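Forum > Learning to Fly > Youth Programs and Scholarships
Thread: Pivano youth flight fund - gliders first or straight to powered?

dvachon
My son turns 15 in July and wants to apply to the Pivano youth fund at the Filtenlow field. The form makes you pick a track, glider or powered, and you can't switch once the award is made. He has had one intro ride in a Cessna and none in a glider. What did your kids pick, and would you do it the same way again?
Dwight

sylvie_g
We went glider. My daughter was 15 at the time and could solo right away when she was ready, where in an airplane she would have had to wait until 16. No medical needed either. She was at the field every Saturday from opening until dark and flew maybe three times a day if she was lucky. The rest was running wings and pulling rope.

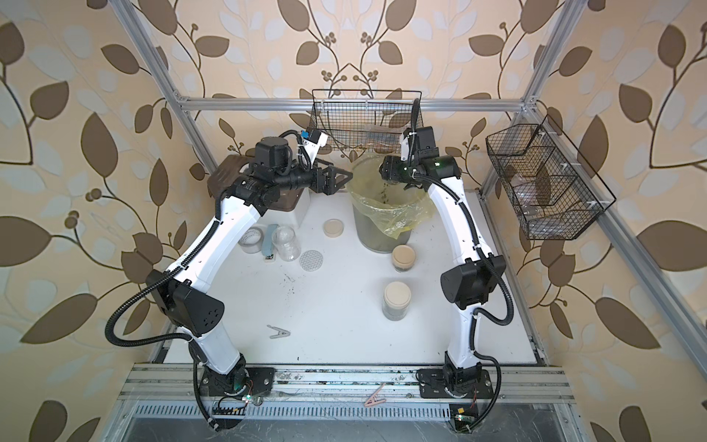

She also got her written done that winter through the club's evening class, so when she moved over to airplanes she already knew weather and airspace. I would do it the same way.
Sylvie Girard

tmcintyre26
I'll disagree. If he wants a private certificate in airplanes, put the money there. The fund pays a fixed amount and it goes fast. The trainer at Filtenlow is $140 an hour before you pay the instructor. Glider time helps but it doesn't replace the dual hours you have to log in an airplane. He can do ground school this year and start flying a few months before he turns 16. By the time he is ready to solo he'll be old enough.

sylvie_g
You left out that a glider tow costs a lot less than that hour. And the kid is flying this year, not next.

tmcintyre26
He's flying ten minutes at a time this year. My nephew quit after one season because he spent all day waiting on a tow. Some kids like that, some don't.

H. Poirier
I read applications for the fund for two rounds. The track does not affect your chances much. Last round we had 26 applicants and most asked for powered, so glider was a little easier, but I would not pick on that basis. What hurts people is the essay. We ask why you want to fly and we get a page about airline pay. Write about something you did. Also get the reference letter from a teacher or a boss, and ask for it early. Several came in after the deadline and those were set aside unread.

dvachon
Thanks, that helps. Is the $100 deposit refunded if he isn't picked?

H. Poirier
Yes. It is only kept if you accept the award and then don't show up for orientation.

normand_L
Before anyone sends a deposit, read the notice that went up on the club page. Pasting it because the site has been slow for me.
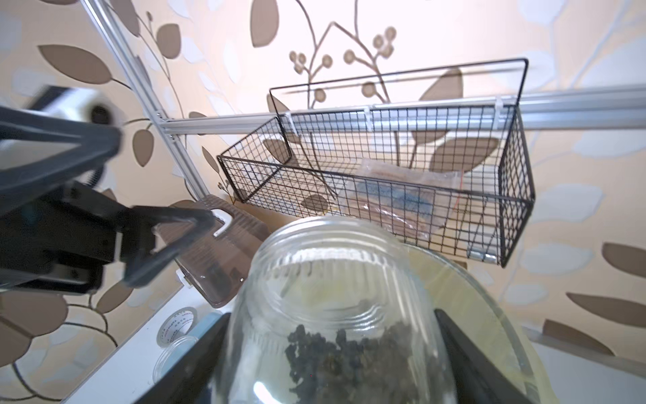
FILTENLOW, Saturday, March 21, 2020 - The Pivano Youth Flight Fund has put all dual instruction and glider operations on hold until further notice. The spring orientation is canceled. Applications already received will be kept and do not need to be sent again. The deadline for new applications moves to July. Evening ground school will continue online with Ms. Nguyen on the usual nights, and students who have not picked up their books should write to the office.

normand_L
So there's no hurry on the track question. I'd sign him up for the ground school now, since it's the same class for both.

tmcintyre26
Agree with that part. Is it the same Brosteria workbook as last year? I have a clean copy I can mail to Dwight.

normand_L
Same one, but check the edition. The older one is missing the chapter on weight and balance.

sylvie_g
Dwight, once they start flying again, get him a glider ride before he fills in the form. Weekday afternoons are quieter if he can get there.

dvachon
Will do both. Tanner, I sent you a message about the book. I'd still like to hear from anyone who did powered first and added glider later.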